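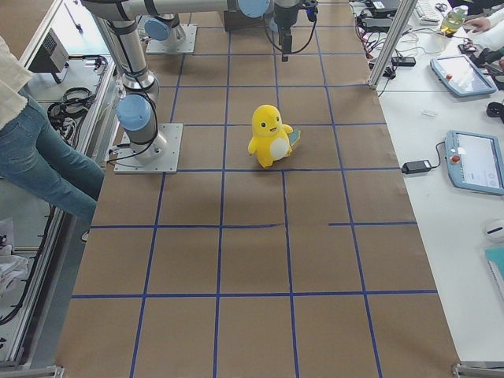 Anoma Seneviratne

Washing a soft toy by hand is so much easier than people fear, and I love doing it! Fill a bowl with cool water and a small squirt of baby shampoo. Push the toy under, squeeze gently for a minute or two, then leave it for 19 minutes while you have a cuppa.

Rinse until the water runs clear. Roll it up in a towel and press hard – no wringing, or the stuffing goes lumpy. Dry it somewhere airy and turn it every few hours. Mine can take up to 7 days in February.

765 shares
2 comments

Afroza Sheikh
Would this work on one with a music box inside?

Anoma Seneviratne
Unpick the seam and take it out first!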